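The screws at Zotorberg used to arrive in boxes of a single size. Now many of them come back from customers in bags, mixed, and somebody has to put them in trays before they can be sorted and sold again. Cameron Rutherford has run the returns bench at the hardware supplier since May, and for most of that time he has also been asked whether a machine could take the job over.

"The short answer is not yet," he said. "The longer answer is that it depends which part of the job you mean."

We spoke in the break room at the company's smaller building, a little after 7 in the morning, before the first delivery. Rutherford worked for nine years at Holtberg, where he set up packaging lines, and he does not talk about robots with much excitement or much fear. He thinks most people who ask him about them have the wrong idea of what is hard.

"They ask about lifting. Lifting is fine," he said. "We've had machines that lift for as long as I've been working. Give me a heavy box with flat sides and I can get you a machine by the end of the week. Give me a loose screw on a floor and now we have to talk."

A loose screw is small and it rolls. It can lie on its side or stand on its head, and each position calls for a different grip. A person closes two fingers on it without thinking and corrects by feel if it slips.

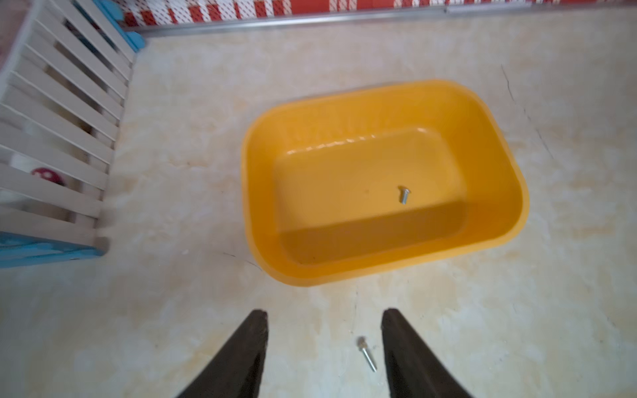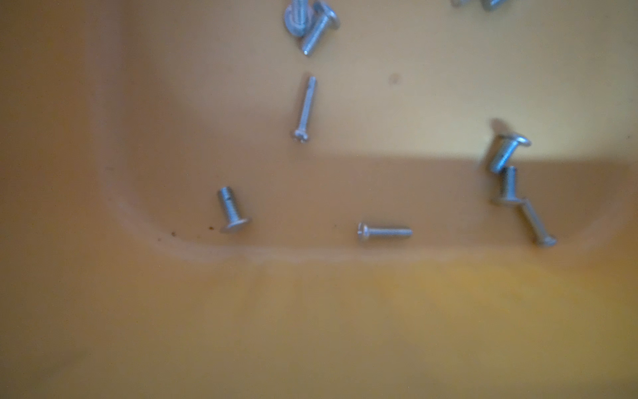
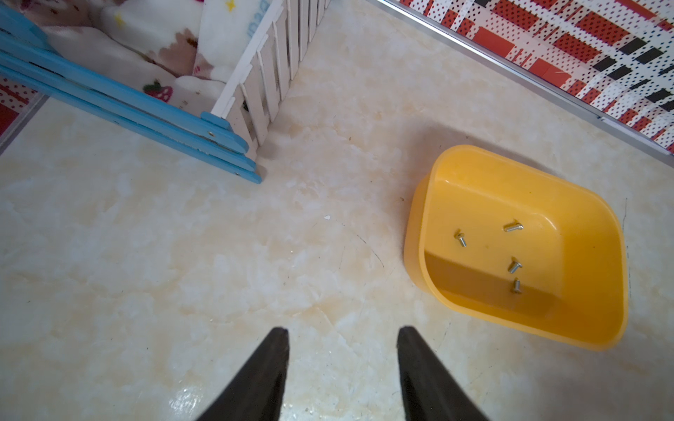
Screws and a yellow tray.

Rutherford's test of any machine is what it does with the last few pieces. He said a demonstration nearly always begins with a full pile, where almost any grab will come up with something, and stops before the pile runs out. He would sooner watch a case like the first picture, with one screw in the basin and another on the floor in front of it, between the gripper's fingers and just past their tips. "That one on the floor is the whole question," he said. "If it can get that one, and get it again when it's lying some other way, I'll listen."

He has kept records of his own. In one trial at the returns bench, a rented arm was given 252 screws of mixed lengths to move from a mat to a tray. It placed 192 of them without help. The others were dropped, pushed off the mat or never picked up.

"People hear that and say it's pretty good," Rutherford said. "But I had to stand there for the rest. If I'm standing there anyway, I can do it myself and be finished before the arm is halfway."

A new hire at the bench handles over 1185 pieces in a shift, he said, and also notices things. A bent screw goes in the scrap can. A washer that got into the bag by mistake is set aside. The rented arm put both in the tray.

Ruaridh Farquharson, who joined us for the second half of the conversation, is more hopeful. He handles equipment buying for Zotorberg and for its sister company, Bavar, and he has visited several shops that are trying out newer arms with small cameras mounted close to the fingers. He said the gain from a close camera is easy to see.

"The old way, you had one camera up on a pole, and the arm got between it and the thing it was reaching for," Farquharson said. "Up close, you can see the threads. You can see which end the head is on."

What he has not seen is a machine that moves from one job to the next the way a person would. At the Requena shop, he said, an arm that did well with screws had to be set up again to deal with wing nuts, and it took most of an afternoon. Rutherford pointed out that wing nuts were one shelf down.

The two men also disagree about the home. Farquharson has young children and would pay for something that picked up the floor at night. He thinks a slow machine would be fine there — if it takes three hours to clear a rug, everyone is asleep. Rutherford thinks a house is harder than a shop, as the floor is different every day and the things on it belong to somebody.

"At the bench, if it drops a screw, I lose a screw," he said. "At home it picks up an earring and puts it in with the blocks."

Asked when he would expect to hand over the returns bench, Rutherford said he did not like giving dates. The building went up in 1942, he said, and there are still jobs in it being done the way they were done then, with a scoop and a tray. He would be glad to give up the bending and the sweeping first. The sorting he would keep for a while.

Farquharson has another arm coming in on loan, and Rutherford has agreed to try it. He has already told him he will be mixing in a few washers.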